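The Brush Rack

My aunt left me the flat in Vondthorpe with everything in it, and by December I had got rid of most of the everything. The couch went first. Then the Bolex, which had no film in it, and a drawer of screws, and the curtains. I kept the kettle, a bed and the black table where she did her writing.

She had taken up calligraphy at sixty-eight. I knew this the way you know things about family who live 600 kilometres away, from a line in a Christmas card. I had never seen any of it done.

I left the table until last. I wiped it down one morning and put her things back the way they had been, the felt mat at the front and the rack behind it, and the brushes on their hooks.
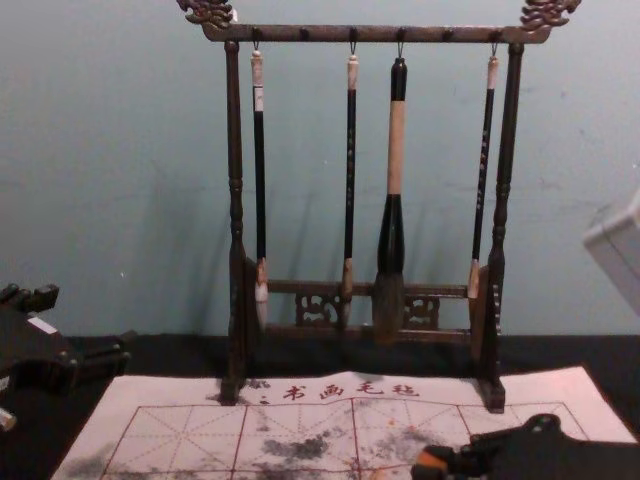 You should sell the lot, my brother said on the phone. A set like that would fetch good money from the right person, and neither of us could read a word of it.

I said I would think about it. He said I always said that, and then we talked about his knee.

I had already found a buyer for some of it, as it happened. A shop on Kingi Street took second-hand art supplies, and the woman there had offered me 34 dollars for the paper and the ink. I carried them down in a Droso bag that afternoon. She looked at the ink, smelled it, and asked about brushes. I said there weren't any. I hadn't planned to say it.

On the way home I worked out that I had kept back one sheet of paper without meaning to, or else it had slid down behind the heater by itself. I found it when I moved the heater. It was covered in one character, 36 times over, in rows. The top rows were bad. Even I could see they were bad — the strokes wobbled and the ink had run at the corners. By the last row they were a bit better.

I put the sheet on the kitchen bench under the sugar bowl and made tea.

It rained for 3 days after that and I didn't go out much. I rang the estate agent about the keys. I cleaned the oven, which was a bigger job than I had expected, and I ate what was in the cupboard. In the evenings I sat at her table, there being nowhere else to sit. I had sold the other chairs.

The big brush was the one I kept looking at. Its bristles were dark from use. I had thought I might try washing it, and then I thought that was her ink, and I left it.

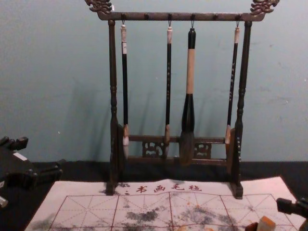 What was I going to do with it all when the flat was sold? Take it home on the train, the rack on my knee and the brushes rolled in a tea towel.

I rang my brother and told him. He asked where I would put it. I said on the desk by the window, and he said that desk was covered in bills. I said I could move the bills.

Then I went and found the sheet under the sugar bowl, and turned it over. The back was clean.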